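Notes from an Open Day at Gondside

In May I attended the open day held at Gondside, where the firm Dretisier has its household robotics laboratory. I am grateful to Apinya Jaidee, who answers for visitor relations there, for extending the invitation to readers of this blog as well as to its author. What follows is a personal record of the visit. It was written from notes taken on the day and should not be read as a technical assessment.

Registration opened at 9 in the morning. Each visitor received a badge, a printed schedule and a pair of soft overshoes, and was assigned to a group. Mine was led by Thanakorn Chaimongkol, an engineer on the tidying program. He spoke clearly and without notes, and he was patient with those of us who asked the same thing in different words. The other members of the group were a retired schoolteacher, two nursing students, a gentleman who sells adjustable beds, and my sister-in-law Kamonchanok Suwannarat, whose questions were better than mine throughout.

The building was formerly used for the storage of office furniture, and the main hall keeps the high ceiling and the loading doors of that period. Dretisier has divided the floor with partition walls into rooms of ordinary size. There is a kitchen, a bedroom, a hallway with a coat rail, and a living area. We were told that the partitions can be moved in an afternoon, and that the layout we saw had been in place only since early spring. The visitor route is marked with tape and passes each room in turn.

Our first stop was a short talk in the meeting room on the upper level. Vira Romaniuk, who heads the program, explained how the laboratory decides which chores to study. The staff asked families to keep a diary of small tasks over several weeks. They had expected cooking and floor cleaning to fill most of the pages. A great many entries concerned objects left in the wrong place: cups on stairs, towels on doors, clothing on chairs and sofas. Ms. Romaniuk said that these entries were often only a few words long, and that the same item might appear on four days running.

She then set out the figures for the clothing task. The laboratory has collected over 1,000 recorded attempts at picking up a garment from a piece of furniture, of which 900 have so far been checked by hand. She did not offer a success rate. When the gentleman from the bed trade pressed her for one, she replied that it depended so much on the garment and on how it had been left that a single number would tell him very little. I thought this a fair reply, although he did not appear satisfied with it.

From the meeting room we went down to the living area. The robot assigned to this room has two arms with fingered hands and is known to the staff as Cui. Mr. Chaimongkol asked us to stand behind the tape, to keep our bags off the floor, and to hold any questions until the attempt was over. He explained that an operator at a desk outside the room could halt the machine at any moment, and he pointed out the operator, Wiroj Suwannarat, who raised a hand to us. (He is no relation to Kamonchanok, though the two of them spent some time afterward trying to establish one.)

The exercise on the schedule was listed as "Garment on sofa, with cushion." In plain terms, the robot must find a piece of clothing on the sofa, tell it apart from everything near it, take hold of it and bring it away without bringing the cushion too. Mr. Chaimongkol remarked that people do this with their eyes on something else entirely. For a machine the difficulty begins well before the hand moves.

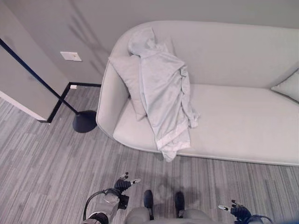

Color was the subject of much of the discussion that followed. Kamonchanok asked why the staff would choose gray clothing for a gray sofa, when a red sweater would surely be easier to find. Mr. Chaimongkol answered that they had begun with brightly colored items and had done well with them, and that the results had encouraged everyone a little too much. Homes are full of gray on gray. The present exercises are therefore arranged so that the robot must depend on folds, edges and shadows, with little help from color.

He gave some attention also to the matter of the pillow. A garment lying flat on a seat presents one kind of problem. A garment draped over something soft presents another, because the hand can close on both layers and the machine may have no clear sign that it has done so. A hood adds a further complication, being a thick bundle of cloth at one end of a thin one. The staff have tried grasping at the hood first and at the hem first. They have not settled on either, and he was candid about the disagreement within his own team.

We watched several attempts in all. I will not try to report each of them. The pace was slow, much slower than I had supposed from the short films that circulate online, and there were long pauses during which nothing seemed to take place. The nursing students found these pauses restful. I found them rather tense. On one occasion the pillow came up together with the cloth, and Mr. Suwannarat stopped the exercise, walked in, and set the seat to rights for another try. On another the garment was lifted cleanly and carried clear of the sofa, and the group applauded – somewhat to the embarrassment of the engineers, I believe.

During the interval, coffee and rice cakes were served at a long table near the loading doors. I took the opportunity to speak with Ms. Romaniuk on the question that interests me most, namely who is expected to use such a machine. She said that the laboratory's partners at Vakov, a provider of home support for older people, had asked for help with bending and reaching above all other things. Many of the people Vakov visits can fold laundry perfectly well while seated. What they find hard is fetching it from a low sofa or from the floor. A machine that did no more than bring the garment within reach would, in her view, already be worth having in some homes.

I asked whether those people had been consulted directly. She confirmed that they had, and that a group of them had visited Gondside in the winter. Their principal complaint concerned noise. Their second was that the robot came too close to the furniture before it stopped, and that they feared for their side tables. The stopping distance has since been changed. The noise has not, and she said so without being asked twice.

The kitchen was our next room, and I confess that it held my attention less. The demonstration there dealt with placing closed containers on a shelf, and it went smoothly. In the bedroom a member of staff explained the difficulties of bed linen with the aid of a pillowcase, and no robot was running. The hallway was closed for the day on account of a fault with the lighting.

The afternoon ended with a session of questions in the main hall at 3. By the organizers' count 170 visitors came through in the course of the day, and most of them seemed to have stayed for it. Several questions touched on cost, and these were declined politely, as Dretisier has nothing for sale at present. Others touched on privacy. Ms. Romaniuk stated that recordings made at Gondside are made in the laboratory's own rooms with the laboratory's own furniture, and that a written policy would be needed before any work in private homes. One visitor asked to see a draft of that policy. She was told that there is none yet, and I hope that the laboratory will publish one when there is.

A boy of perhaps ten asked whether the robot could be taught to find a particular sock. Mr. Chaimongkol treated this as a serious inquiry and spent longer on it than on anything else that afternoon. I could not follow all of the answer, but it had to do with the difference between finding a sock and finding the one that matches.

Two practical remarks for those who may wish to attend in the future. The car park is small and was full by mid-morning – the bus from the station stops at the gate and is the better choice. The visitor route is level apart from the meeting room upstairs, which has no elevator. Ms. Jaidee informed me that the opening talk will be moved to the ground floor next time, after a number of visitors raised the point.

The next open day is planned for October. Places are free of charge and must be requested from the visitor relations office at Gondside, where Ms. Jaidee keeps the list. Kamonchanok has already put down both our names, and she has asked whether visitors may bring a cardigan of their own for the robot to try. She is waiting for a reply.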